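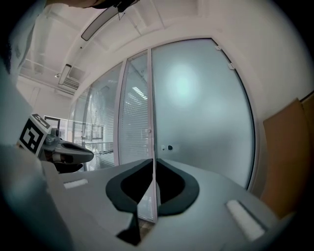 Joon-young Chae

Reducing Reverberation in a Shared Study Hall: Term Project Report

1. Background

The first-floor study hall in the Hadbridge building is used for group work and for quiet reading at the same time. Students who answered our April questionnaire complained mostly about speech from other tables. The hall has hard surfaces on nearly every side, and sound from one end reaches the other with little loss. The purpose of the project was to measure the reverberation time, estimate how much absorbing material would be needed to lower it, and check the estimate with a temporary installation.

Reverberation time (RT60) is the time a sound takes to fall by 60 decibels after the source stops. For a room of this type the course handbook recommends a value below 0.8 seconds in the middle frequency bands.

2. Method

The hall was treated as a rectangular box with a volume of 847 cubic meters. The two alcoves near the stairs were left out. This makes the volume slightly too small, and the error is carried through the later calculations.

Measurements were made at 12 positions with the hall unoccupied. The source was a balloon burst at a fixed point near the north wall. Decay curves were recorded with a Cernilo sound level meter and processed by hand in a spreadsheet. Background noise did not allow a full 60 decibel decay, so the first 20 decibels were used and the result multiplied by three.
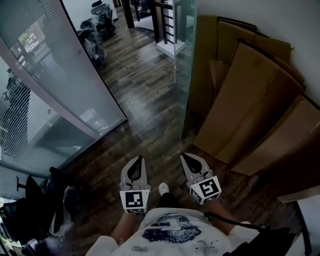
Two positions had to be repeated after the ventilation came on during recording. The repeated values were used in the averages and the originals were discarded.

3. Results

At 1000 Hz the average reverberation time was 1.6 seconds. The Sabine formula gives a total absorption of 85 square meters for this value. To reach 0.8 seconds the absorption would have to be doubled. Values at the lower bands were less consistent between positions – the spread at 125 Hz was too wide to report an average.

For the trial, felt panels lent by Bhatia were hung along the south wall. The average at 1000 Hz fell to 1.3 seconds. The formula had predicted 1.2 seconds. The panels were hung flat, all on one wall, and the Sabine formula assumes that absorption is spread evenly over the room.

4. Discussion

The trial panels alone do not meet the handbook value. A suspended ceiling treatment would add more area than the walls can offer, but the sprinkler layout limits where it could go. Bookcases along the east side were also considered. Their absorption depends on how full they are, and no reliable coefficient was found.

The effect of people in the hall was not measured. Seated occupants add absorption, so the values given here are the upper limit for normal use.

Submitted 02/12/2022

Print this page
E-mail this page

Related reports
Daylight Levels in North-Facing Classrooms
Footfall Noise on Timber Stairs
Plandora: A Floor Plan Tool for Small Libraries
Heat Loss Through Single-Glazed Entrance Doors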